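Oltik adds used packaging to its gripper training set

Jan 11, 2018

Oltik has extended its manipulation data programme to used cardboard boxes, a class of object its earlier recordings left out. The new material covers open cartons of mixed size and condition, handled with a two-finger gripper under the direct control of an operator. The company says the first part of the set holds 1460 recorded attempts, of which 319 have been held back for testing.

Earlier work by the same team dealt with rigid items such as trays, tins and plastic tubs. A grasp learned on those objects carries over poorly to cardboard. The wall of a carton bends when pressed, a flap turns on its crease, and a box that has been opened and shut many times no longer has the shape it had when new. A policy trained on stiff objects tends to close the fingers at the right place and then pull in the wrong direction.

For the new set, operators work with cartons that have already been through the post or a shop delivery. Labels, print and tape are left in place. Torn rims are accepted too, provided the box can still stand up without support. The view from the wrist is recorded together with finger opening, arm position and the operator's commands, all against one clock.
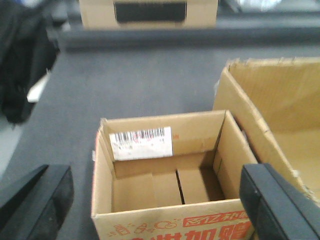
Wrist view with the fingers on either side of an open carton. A second, larger box with a torn rim stands to the right.

Each attempt is stored as a single file with a short text instruction, written before the arm moves. The instructions are kept plain, for example "take hold of the flap" or "move the box to the left". An attempt is marked as complete, partly complete or failed by the operator, and the mark is then checked by a second person who sees only the recording. Where the two disagree, the file goes into a separate group and is not used for training until it has been looked at again.

Failed attempts are kept. In a note sent out with the release, the team writes that a missed flap followed by a second try is of more use than a clean grasp, as it shows the arm how to recover from a bad position. Of the files in the first part, 749 contain at least one correction of this kind. Operators are asked not to restart an attempt after a slip unless the box has moved out of reach.

Flaps have taken up most of the recording time. They are thin, they seldom lie flat, and from the wrist they can be hard to tell apart from the wall behind them, especially where both are plain brown. The fingers also hide the point of contact at the moment when it matters most. The team chose to keep the camera where it is and to record more approaches from steep and tilted angles, so that the system sees the same kind of edge in many positions. 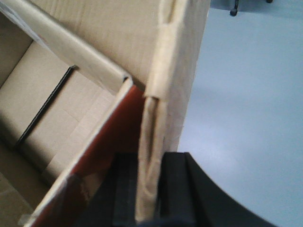 A tan flap between the gripper fingers, seen from close range.

Control of the arm is handled by software from Brevetti, which also supplies the tool used to trim and check the recordings. Nkuna, a data services firm, carries out the second round of marking. Neither company has a share in the trained model, although both will receive a copy of the full set.

A first model has been trained on the cardboard files alone. Oltik has not given success rates and says it will not do so until the held-back files have been run under the same conditions as the older set. It does report one early problem – the model pays too much attention to printed areas, and will sometimes move towards bold lettering when the instruction refers to a plain side. More unprinted cartons are to be added to reduce the effect.

The work is planned in stages. The next one will bring in 17 further box types, among them long narrow cartons and boxes with a separate lid. Closing tasks will be recorded as well as opening tasks. Tape removal has been put off, as the present fingers have no edge fine enough to lift it.

Odero, which runs a returns warehouse, has agreed to provide used cartons for the second stage and to allow a short trial on its sorting line once recording is finished. The trial is expected to begin in June. Access to the first part of the set is open to research groups on written request, with the file layout and marking rules included.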